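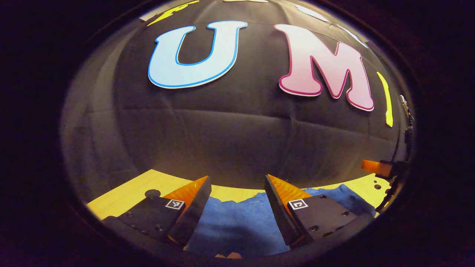
## Letter backdrop kit: read me before you cut anything

Last updated 7/9/24

3 min read

Search this project

Hi! I'm Yaqin, and I keep the files for the letter backdrop we put up at the Ketwood reading room. People kept writing to ask how the letters are made, so the whole kit lives in this folder now (finally).

### What's in the folder

- `letters/` – the full alphabet as print-and-cut sheets, plus a spare set of vowels
- `colors.txt` – the fills and outlines I use
- `layouts/` – 7 word layouts, mostly from Severyn

### The letters

Every letter gets a fill, a darker outline and then a white margin. The light blue U has a dark blue border and the pale pink M has a magenta one, and I love how those two look on black! The white margin matters more than you'd think, so please don't trim it off to save paper. Yellow letters get a deeper yellow edge.

### The cloth

Plain matte black fabric. Ours creases if you so much as look at it, and I've stopped ironing it. Clip it at the sides with small metal clips. If it bulges, tall letters near the side will look skinny, so put your wide ones in the middle.

### Printing

Print at 600 dpi on the heaviest card your printer will take. Shufen tried thin paper in September and the corners curled by lunch.

### Known problems

- The Q tail is too thin and tears
- `layouts/medrano` still has the old spacing
- No accented letters yet (Lauri, I know, they're coming)

Use any of it, change any of it. If you draw a better Q, send it to me or Yanling and we'll swap it in.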